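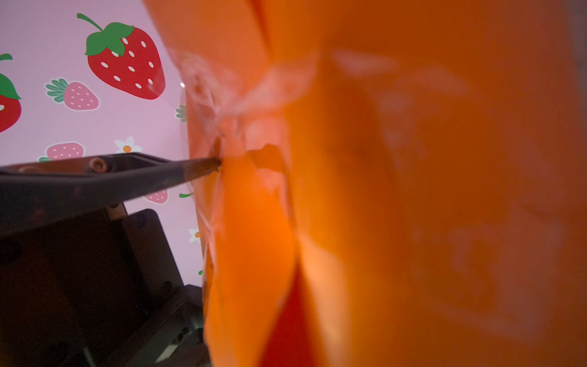 ## Wrist-camera method for handling wrapped goods enters second phase

The Fenitis research group has reported results from the first phase of Culberg, its project on the robotic handling of goods in soft or transparent packaging. The work concerns the last few centimetres of a grasp, when the object is so close to the camera that it blurs and clear film can be hard to tell from whatever lies behind it.

Most grasping systems decide where to close the gripper from a camera placed above the table. The Culberg method, named Tai, makes a first choice in the same way and then revises it during the approach, using only the view from a small camera at the wrist. It looks for creases and gathered edges in the film, where a finger can press into a fold, and gives less weight to the outline of the object as a whole.

Tai was trained on 4,000 recorded grasps, all carried out under human control. The recordings were made over patterned as well as plain backgrounds. According to the group's report, a model trained on plain surfaces alone tended to mistake printed shapes for the edges of an object, and strong patterns such as fruit and flowers caused the most errors.

In the evaluation, the system was tested on 17 wrapped items that did not appear in the training set. Each was presented in five positions. The revised approach completed more lifts than the overhead method on all but two of the items. Both exceptions were tightly sealed packs with very little spare film, and the report states that the wrist view offered no clear advantage in such cases.

The group notes several limits. The tests used single items, and no attempt was made to pick from a full bin. Bright reflections remain a source of error, and the present version does not measure how hard the finger is pressing. Torn film was recorded as a failed lift even where the item itself was undamaged.

The second phase will begin in June at the Zikus laboratory, where the method will be tried on mixed trays and under changing light. A force sensor will be added to the gripper for part of the trials. The training recordings are to be released to other research groups once checking is complete.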